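Zusovstead Shared Workshop
December walk-through: checklist and comments
Inspected by Ernő Veres, with Rozália Bakos holding the flashlight
Started 4 p.m., finished when the flashlight did

Marks used: OK, FIX (do it this month), STOP (do not use until it is done). Comments are mine. Complaints about the comments go in the box by the door, which is item 14.

ENTRANCE AND WALKWAYS

1. Front door opens fully from the inside. OK.
It sticks from the outside, but the fire code is only interested in people leaving.

2. Exit sign lit. OK.
Lit, and buzzing in a way that makes you want to follow its advice.

3. Main aisle clear from front to back. FIX.
The aisle contained a canoe. I asked whose it was and was told it was "between homes." So is everyone's canoe. Attila Halász has agreed that it is his and that it will hang from the rack on the north wall, where the last canoe hung without incident.

4. Back door clear, inside and out. STOP.
A pallet of cement bags is leaning on the outside of it. The door opens the width of one thin person holding their breath. Members may use the front half of the shop only until the pallet is moved. Yes, this includes you, even if you are thin.

5. Floor free of trip hazards. FIX.
Two extension cords across the aisle and one rug. The rug was put there to cover a cord, so it counts twice.

ELECTRICAL

6. Panel accessible, with clear space in front. OK.
Much better than last time. Somebody painted a yellow box on the floor and people are treating it like lava. Please keep that up.

7. Breakers labeled. FIX.
Most are. One says "lights?" and another says "NOT lights." Tamás Pálfi has offered to trace them on a quiet evening with a radio and a helper.

8. Cords and plugs undamaged. FIX.
The orange cord at the drill press has electrical tape on it, then more tape in a different color, then a zip tie. I cut the plug off so that it could not be rescued from the trash again. Buy a new one out of petty cash and bring the receipt.

9. Outlets near the sink trip when tested. OK.
All of them, first press.

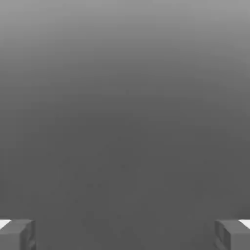 MACHINES

10. Table saw: guard on, riving knife on, switch reachable with a knee. STOP.
The guard was on the shelf behind the saw, in excellent condition, having never been asked to do anything. The saw is locked out and I have the key. It goes back into service when the guard is on the saw and I have seen it there.

11. Band saw: blade guard set to the height of the work. OK.
The blade itself is dull. A dull blade isn't on my form, but if you have to lean on it to get through pine, consider that a hint.

12. Bench grinder: tool rest close to the wheel, eye shield in place. FIX.
The rest has drifted back far enough to swallow a chisel. Close it up with the power off and spin the wheel by hand before you switch on. The shield is in place but can't be seen through. Clean it or replace it.

13. Dust collector: bag emptied, hoses attached. FIX.
Bag full to the neck. The sign-up sheet for emptying it has 16 lines and one name, which is mine. One hose has come off at the planer, so the planer has been politely feeding the floor.

PEOPLE STUFF

14. Suggestion box. OK.
Not a safety item, but it has been on the form longer than I have. Contents: one gum wrapper and a note that reads "more clamps."

15. First aid kit stocked and in date. FIX.
Plenty of triangular bandages, no ordinary ones. This is the natural life cycle of every kit I have ever opened. Rozália has the refill list.

16. Eye and ear protection at every station. OK.
Good supply. The safety glasses on hook 6 have been sat on and should be retired.

17. Fire extinguishers mounted, charged, tagged. FIX.
Two are fine. The third is charged and tagged and was being used to prop open the finishing room. Bracket is on the wall, empty. They get along well together if introduced.

18. Oily rags in the metal can with the lid down. STOP.
Can present, lid present, rags in a cardboard box next to it. This is how shops burn down overnight. Finishing room is closed until the box is gone and Ottó Mészáros has talked to the evening group. He has a quiet voice and they will listen to him.

FOLLOW-UP

The three STOP items (4, 10, 18) come first. Call me when they are ready and I will drive over. The FIX items can be ticked off by whoever does them: initials next to the number, please, and legible ones. Last year someone signed with a drawing of a fish.

The form stays on the clipboard by the panel. The pen is on a string. The string is new.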